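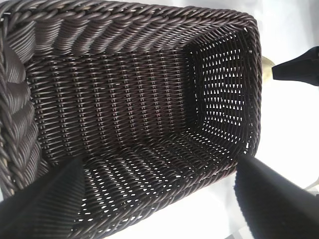 Subject: Re: Bemico trial kit, is it worth the wait?
Date: Sunday, October 15, 2023

Hi all,

Replying to the question below, because we've had the Bemico kit on the bench for 28 days now and I have more to say than fits in a two-line answer. Short version: I really like it, with a few complaints.

> We're looking at the Bemico trial kit for a small packing room.
> Mostly soft goods and homewares, nothing heavy. Two questions for
> anyone who has one:
>
> 1. Does the wrist camera earn its place, or is an overhead one
> enough?
> 2. How does it do on things that aren't boxes? Every demo I can
> find is boxes.
>
> We were quoted a long wait from Gudico for something similar, so
> I'd like to know before we commit to either.

On 1, yes, get the wrist camera! I was a doubter. We ran overhead only for the first week and it was fine for finding a thing on the table, but as soon as the fingers came down they hid the spot we cared about. With the wrist view you can see both fingertips and whatever lies between them, so when a grasp is off to one side you know which side. It also makes teaching by hand far quicker. I got to the point where I hardly looked at the overhead feed, except to check the arm wasn't about to meet the shelf.

On 2, this is where it got fun. We've been using a dark brown woven basket, the rattan-look kind, with a thick twisted rim and a fairly open weave on the end wall. It's a mean test for a vision system. Light comes through the gaps as rows of little white dots, the strands have a bit of shine on them, and the table behind is so bright it washes out. The stock depth settings hated all of that. The end wall kept coming back as half there, and the planner would try to reach through it.

What fixed it for us:

- Turn the exposure down and lock it. Auto exposure chases the white table.
- Set "surface fill" to 5. The default is lower and leaves holes in anything woven.
- Approach with one finger inside and one outside the long wall, and close slowly. Going for the corner looks tempting but the rim is lumpy and the grip slides around the bend.
- Re-zero the fingers after you change pads. The manual says this on the very last page.

With those settings we did 30 lifts in a row on Friday afternoon and dropped one. Before that I'd have been happy with half. I know it's a small run, and it's one basket, so please don't take it as a spec. We've logged roughly 2,000 grasps in total on mixed items, and I'm happy to share the log with anyone who wants to dig through it – it's messy, but the column names make sense if you squint.

Now the complaints. The cable strain relief at the wrist is poor and I've already taped ours. The software forgets your camera profile if you power off before it finishes saving, and there's no message to tell you it's still saving. Support has been friendly but slow. I raised the profile thing in April on the loan unit we had at Badthorpe and it's the same in this release.

I can't compare it fairly with Gudico. I've only had an hour with theirs, at the Contreras open day, and they were doing boxes too. The motion looked very smooth. If somebody here has tried one on baskets, net bags or anything else with holes in it, please post, I'd love to read it.

One thing to ask before you order: check which pads come in the box. We had the hard ones at first and swapped to the softer set, and for woven stuff I wouldn't go back. They're sold separately, and they shipped a week after the rest of the kit.

Next up for us is stacking two baskets, then lifting one with things in it. I'll post the settings file once I've cleaned out our local paths.

Cheers from the bench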